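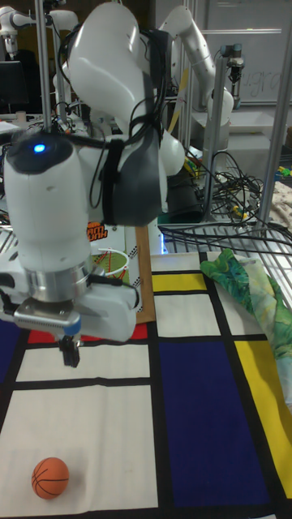

Can a robot do my chores yet? I get some version of this in my inbox every week, so I finally sat down and put my answers on one page. The short reply is "a few of them, slowly, if you set everything up first." The longer reply starts with picking things up, because nearly every chore is picking things up and putting them somewhere else. A small orange basketball sitting by itself on a flat cloth is about as friendly as it gets for a two-fingered gripper. It's round, it's a bright color, and there's nothing next to it to bump into. The crumpled green leafy fabric over on the right of the table is a whole other story, and sadly my house is mostly crumpled fabric!

So what can I buy today?

Floor vacuums, mops and lawn mowers, pretty much. They work because they never have to hold anything. I've had a Findmont vacuum since July and I like it a lot, although it still gets stuck under the radiator in the hall and I have to fish it out with a broom (the manual says to raise the radiator, thanks). It cost me 370 dollars. For anything with an arm and fingers, you're looking at lab and factory equipment, and you don't want that next to your stove.

Why do the labs keep giving robots toys to play with?

People write to me quite annoyed about this one. Norbert Skála sent me a long email asking why he should care about a machine near a toy hoop when he has a sink full of plates. Fair enough, Norbert! But think about what putting a ball in a little hoop asks for. You have to find the ball, close on it without squirting it away, carry it over, line it up with a small ring and let go at the right height. Swap the ball for a rolled-up pair of socks and the ring for a drawer, and you've got a real chore. A toy is also cheap, and it doesn't break when it lands on the floor, which I can't say for my plates.

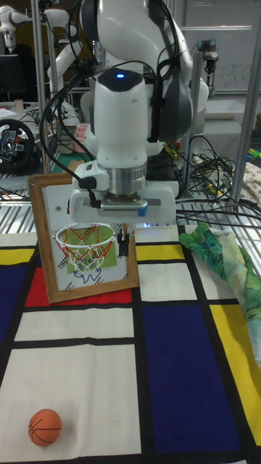

The letting go is the part I'd pay attention to. We all get excited about the grab, me included, but a sock dropped next to the drawer is a sock I still have to pick up. If you're reading about some new robot and the article only talks about how well it grips, go looking for where the thing ended up.

What about laundry?

Nope. Well, sort of. Folding a towel that's already been laid out flat, yes, I've seen that done and it was lovely to watch, like waiting for bread to rise. Pulling one shirt out of a full basket and finding the sleeves is much harder. Cloth changes shape every time you touch it, so the machine has to look again after each tug. Rozália Gajdoš, who runs the pressing room at Matanura, told me her people fold 2000 napkins on a busy day and she isn't worried about their jobs. She'd take a robot to push the carts, though.

Is it any better on a shop floor?

Yes, much better! A shop gets to decide where everything goes. The same part shows up in the same spot, facing the same way, and the arm can do its bit all day. Boris Tóth let me spend a morning at Trondham, where they have 2 arms loading brackets, and I was bored within minutes (in a good way). Then somebody put a tray in backward and the whole line stopped until Boris walked over and turned it around. My kitchen has a backward tray every five minutes.

Would you let one near your kids or your dog?

The vacuum, sure. A big arm, no, not without a fence or a very good set of sensors and a person standing by the stop button. Lenka Vlček wrote in to say I'm being old-fashioned about this and that the newer ones stop when they touch you. I know, Lenka, but I'd still like it to stop before that.

When will one empty my dishwasher?

I used to guess at years and I've quit doing it, as my old guesses are still up on this site and you all enjoy quoting them back to me. Plates I can imagine. The silverware basket worries me more, and those thin plastic lids that flip over and hold a puddle.

Can I send you a question?

Please do! Use the contact form, and tell me which chore you mean, with as much boring detail as you like. I answer 4 or so a month. If it's about the Paulík window cleaner, I haven't tried it yet, but it's on my list for after the holidays.

Last updated Nov 3, 2019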